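Taten Project: Progress Report to the Degefa Fund
Learning to handle cloth from short demonstrations
Prepared by Ebise Woldegiorgis and Malachy Fahy
25 May 2022

Where we are

This has been the best stretch of the project so far, and we're glad to be writing this one! When we last reported, in March, the Taten policy could move towels between two fixed spots on a table and not much else. It now works with clothes, on furniture, at floor level, and the method behind it has become simpler along the way.

What changed in the method

We used to record one long demonstration for each task and train on the whole thing. The trouble was that most of a long demonstration is the arm traveling through open space, and the few moments that matter (closing on the fabric, lifting it clear, letting go) got drowned out. Ebise suggested cutting every demonstration at the points where a gripper opens or closes, then training on the pieces with extra weight on the second before and after each cut. We call the cutting tool Dola. It took her a weekend to write and it has changed how we do everything.

We now have 347 demonstrations cut and checked. They cover shirts, towels and sports tops, with the cloth left in whatever heap it falls into. We stopped smoothing things out before each run, and the policy got better at messy piles without getting worse at tidy ones.

Results

Our standard test is 39 trials with garments the policy has not been trained on. A trial counts only if the whole garment ends up inside the basket with no sleeve hanging over the rim. The March version passed 24 of them. The current version passes 37, using the same arms and the same grippers.

The 2 failures were both thin fabric that slid out from between the fingers during the lift. We have watched those recordings many times and think the grip closes a little early, before the fingers are far enough under the fold. Malachy is trying a version that waits for the wrist view to settle before closing. It is too soon to give numbers for that.

We also tried training with the head view alone, to see if we could drop the wrist cameras and save some computing time. We can't. Placing over the basket held up fairly well, but picking suffered badly, and we are keeping both views.

What's next

The next step is the reverse task, taking clothes out of the basket and laying them on a seat, and after that a first try at folding. The Bandach group has offered to run our test in their own lab, with their own furniture, and we're very much looking forward to seeing what breaks. We will send them the Dola code with a short setup guide.

Spending is in line with the plan. We would like to move the unused travel money to disk storage, as the recordings are filling our drives faster than we expected, and would be grateful for your okay on that.

From the basket work 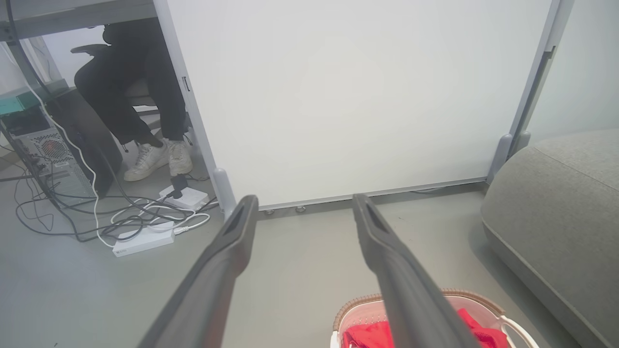
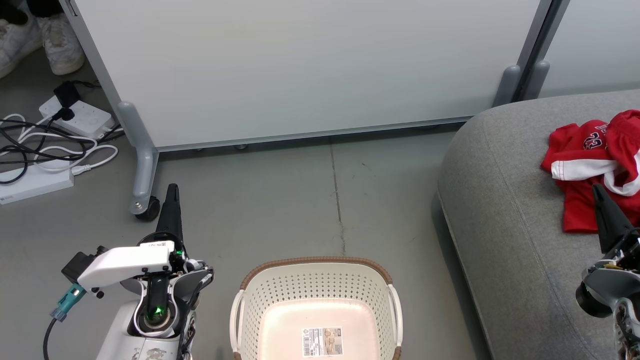
Wrist view (first) and head view (second). The red cloth is in the basket in the first; in the second, the red jersey is on the sofa and the basket is empty.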